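Re: [finds-list] Storing the Testden sherds over the winter

Hello all,

Thank you for the many replies to my note about the Testden boxes, and sorry to be slow in answering – February has been swallowed by the report. The earlier message first, so that newcomers can follow:

> We have 126 boxes from the last two seasons at Testden, mostly
> coarse wares, and the shed is too damp to leave them in. Does
> anyone know of a dry store that would take them until the
> summer? Labels are in pencil and quite a few have faded.

Well, the good news is that the Vikance store has offered us a bay, free of charge until the digging starts again. I went over to look at it and it is a lovely dry room with proper racking, although the stairs are steep and I would not want to carry the big storage jars up them twice. 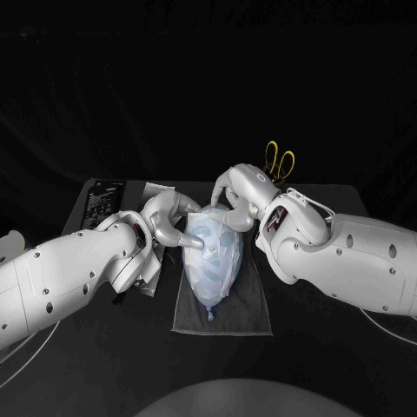
On the bench: pale blue, inflated, grey cloth underneath.

Now, the labels. Several of you asked how bad they are, and I am afraid the answer is rather bad in the boxes from the lower trench. Of the 500 bags I have been through so far, 400 can be matched to the context sheets without any trouble. The rest will need somebody patient with the site notebooks and a good lamp. I have been putting those to one side in the order they came out of the box, which I hope will help whoever takes them on, as neighbouring bags do tend to come from the same bit of trench.

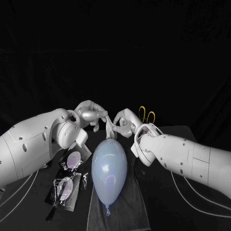

and while I am on the subject, please could we all agree to write the context number on the bag as well as on the slip inside? I know it is dull work at the end of a hot day, and I have skipped it myself more than once, but a slip that has been sitting against a wet sherd is very hard to read two years later.

The other question was whether to bring in the Hunska material at the same time. My own feeling is that it would be sensible, as the two sites share so many of the same rim forms, and it would be a joy to have them on one table at last. The bay would hold it all if we stack three high.
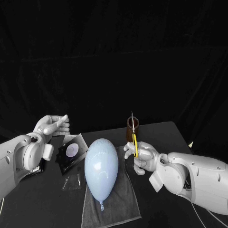

Wasilewska wrote to me off-list that stacking three high is fine for the body sherds but the Hunska rims should never have more than one box on top of them, and that the old crates ought to be replaced before anything is moved. Quite right, and I will order new ones this week. The cheapest quote I have is 630 for the lot, delivered, and the season's budget will just about stand it.

If you can spare a morning for carrying, do let me know. I shall bring cake.

All good wishes to everyone,
the finds desk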